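4. Comparing grippers at the washing machine station

Use this section when you have two or more grippers to try on the same arm. It assumes the arm is already calibrated and the Ikero controller is running (see Section 2). Allow 33 minutes for each gripper, not counting the time it takes to swap them.

4.1 Before you start

1. Park the robot facing the two machines and lock the base.
2. Check that the gripper is seated on the mounting plate. Tighten the four screws in a cross pattern.
3. Open a new run in the Cutemari logger and enter the gripper name. Use the same spelling every time. The report tool treats "Heywood" and "heywood-2f" as different grippers.
4. Set the head camera to the Laundry preset. Wait until the exposure value stops changing.
5. Put the basket where the arm can reach it without crossing in front of the base.

CAUTION: Keep power cords and cables out of the arm's path. If a floor outlet is in use near the machines, drive the base around it, never over the plug.

CAUTION: Keep both machines switched off at the wall during gripper trials. The arm does not know when a drum is about to turn.

4.2 Running the door and garment trials

1. Close the door of the machine on the left and leave clothes in the drum.
2. Open the door of the machine on the right as far as it will go.
3. Move the arm to the Ready pose, low and to the left.

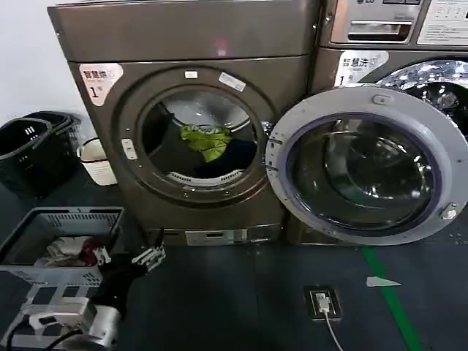

Figure 4-1. Head camera view with the left door closed and the right door open.

4. Start the Door routine. The gripper should touch the rim of the closed door before it pulls. If it touches the glass first, stop the run and redo the hand-eye check in Section 2.6.
5. Start the Garment routine. The default is 20 picks from the basket. Do not straighten the clothes between picks.
6. Mark each pick in the logger as Held, Slipped or Missed. A garment that is lifted but falls before it reaches the drum counts as Slipped.
7. Save the run before you power down the arm. Unsaved runs are lost when the controller restarts.

Note: An open door stands close to the door of the next machine. With the wider Brindton fingers, lower the approach speed to 3 on the dial or the knuckles may hit the open rim on the way in.

4.3 Checking the wrist camera

Each gripper blocks the wrist camera in a different way, so repeat this check after every swap.

1. Raise the arm to the Look pose and turn the wrist toward the shelves.
2. Open the fingers all the way. Both finger joints will show in the picture, one on each side. This is normal.
3. Look at the space between them. You should be able to pick out single bottles or cans on at least one shelf.

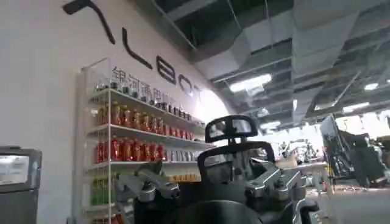 4. If the ceiling lights wash out the rest of the view, tilt the wrist down a little at a time until the exposure settles. Write down the final angle.
5. Close the fingers and save a second frame. The logger works out how much of the view is still clear. Anything under 91 percent of the value you got with the fingers open gets a yellow flag in the report.

Note: A yellow flag does not fail the gripper. It means the arm will lean on the head camera for the last part of the reach, and that adds around a second per pick.

4.4 Reading the results

Open Reports > Compare and select the runs you want side by side. Compare only runs made with the same basket and the same clothes. The Slipped column is usually the most useful one for cloth. Missed picks tend to come from the camera setup, so check those against your notes from 4.3 before you blame the fingers.

Send questions about this section to Sun-ja Maeng. Last changed 2024-06-12.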